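FOR IMMEDIATE RELEASE
2021-10-12

Samness Robotics Club Opens Student Project on Teaching Robots by Hand

SAMNESS — The Samness Robotics Club has started a student project in which members use hand-held grippers to record everyday tasks, the club announced. The recordings will be used to train a two-arm robot to do the same tasks.

The project is called Clotasell. It has 33 student members, who work in pairs in the club's computer room. One student handles the grippers while the other checks the recordings and keeps the task log. The pairs then trade places.

"Most of our students had written code before they joined, but few had thought about how they pick up a cup," said Evanthia Mavromatis, who leads the project. "They have to slow down and do it the same way many times. It is repetitive work, and they have been good about it."

The club plans to collect 800 recordings by May. Students have finished nearly 66 so far, mostly picking up and setting down small objects. Folding cloth and closing boxes come next.

Datby, a local parts supplier, is paying for replacement finger pads and cables. The club will show its first results at the Stergiou student competition — its first entry there as a team.

"We would like to place, but we mainly want the robot to finish the task," said club member Styliani Lazaridis.

New members may join at any time. No experience is needed.
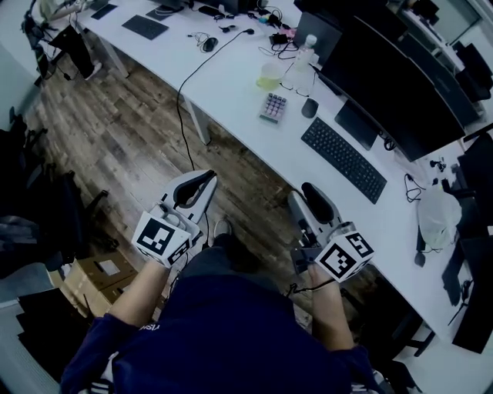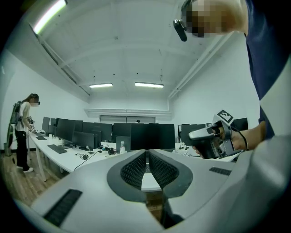

Hand-held grippers in use during the Clotasell project. Photos: Samness Robotics Club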